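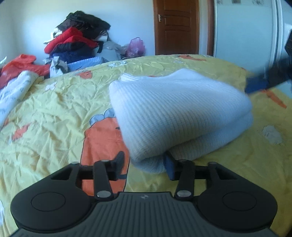
A folded white towel on a yellow duvet.

Posted in December
By the Isumside Home Desk

Guests are coming, the spare room has been a storage closet since summer, and you have one afternoon to turn it around. Good news: you can do it, and it's a lot more fun than it sounds! I've set up our spare room in Clarwood more times than I can remember, and the steps below are the ones I keep coming back to. You'll need a laundry basket, a trash bag, a damp cloth, clean bedding and a good playlist.

Step 1. Clear the floor and the bed

Take everything that doesn't belong in the room and put it in the hall. Don't sort it yet! Sorting is where afternoons go to die. I set a kitchen timer for 18 minutes and just carry. Old coats, the box of cables, the exercise band I swear I'm going to use -- all of it goes out the door. When the timer rings, toss the obvious trash and stack the rest in one closet you can close.

Step 2. Open the window and strip the bed

Even in cold weather, give the room some fresh air while you pull off the old sheets. Throw the mattress cover in with the wash (people skip this one, and it makes such a difference). While the bed is bare, vacuum the mattress with the upholstery tool and run it down the sides too. If the mattress has a good side and a tired side, flip it now.

Step 3. Dust from the top down

Start with the curtain rod and the light fixture, then shelves, then the nightstand, then the baseboards. I use a barely damp cotton cloth and rinse it often. Save the floor for last, and pull the bed out from the wall if you can manage it alone.

Step 4. Make the bed in layers

I love this part. Fitted sheet first, then a flat sheet with a generous fold at the top, then the duvet. Our duvet cover came from Brotora's end-of-season table and has outlasted two sets of sheets. If you're washing a cover before its first use, 40 minutes on a warm cycle is plenty for cotton, but check the label on yours. To get the duvet in without a wrestling match, turn the cover inside out, reach in and grab the far corners, pinch the duvet corners through the fabric, and shake the whole thing down over itself. Two good shakes and you're done!

Fold an extra blanket over the foot of the bed. Some people sleep hot and some sleep cold, and that way everyone can sort themselves out at two in the morning without tiptoeing around your hallway.

Step 5. Set out towels

One bath towel and one hand towel per person, plus a washcloth. Lay the bath towel flat, fold it lengthwise in thirds, then fold it in half and in half again so the smooth edge faces out. Put the stack on the bed where guests will see it when they walk in, and they won't have to ask which ones are theirs. Skip fabric softener on towels -- it leaves a coating and they stop soaking up water.
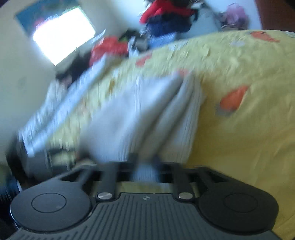 Step 6. Add the small comforts

A lamp you can reach from the pillow. A glass and a carafe. A free outlet, or an extension cord if yours is hidden behind the headboard. I write the wifi password on an index card and lean it against the lamp. Leave 5 empty hangers in the closet and clear one drawer completely. If you have a Duggan's nearby, their plain luggage racks are sturdy and fold flat, though a low bench works just as well.

Step 7. Do a test run

Lie down on the bed with the lights off. Really! You'll find out whether the streetlight comes through the blinds, whether the clock ticks too loudly, and whether the room is stuffy. I keep ours near 70 degrees before bedtime and show guests where the thermostat is.

Then close the door until they arrive, or the cat will get there first. The stuff in the hall closet can wait until January.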